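Reader Response to Business Biographies: Project Report
Ruairí Foley

2. Method

The study compared two founder biographies, one of the owner of Grunuvis and one of the family behind the Kereama shipping business. Reader reviews were collected from the Fanddale library catalog, giving 549 usable entries. Reviews under four words were dropped. Each remaining review was coded for tone, for mention of the author's access to the subject, and for mention of childhood chapters.

Coding was done by one person. A sample of 51 reviews was coded a second time in October, and the codes matched in all but 4 cases.

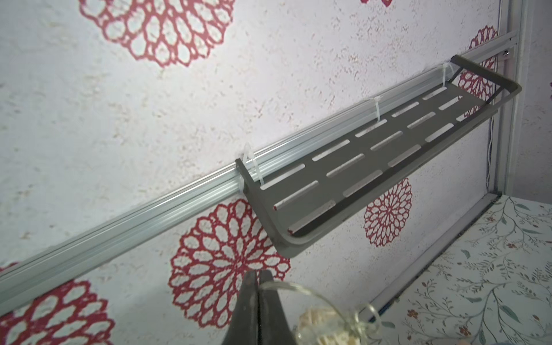 Figure 1. Gray shelf basket on an aluminum rail, flowered wall behind.

3. Results

Reviews of the Grunuvis book mentioned access more often and were more positive when they did. Reviews of the Kereama book dealt mainly with length and with the missing account of the Kumside sale. Childhood chapters were rarely mentioned for either title.

4. Limits

The catalog does not record the age of reviewers. Both books were read in the first edition only, and the later Kereama edition has a new final chapter.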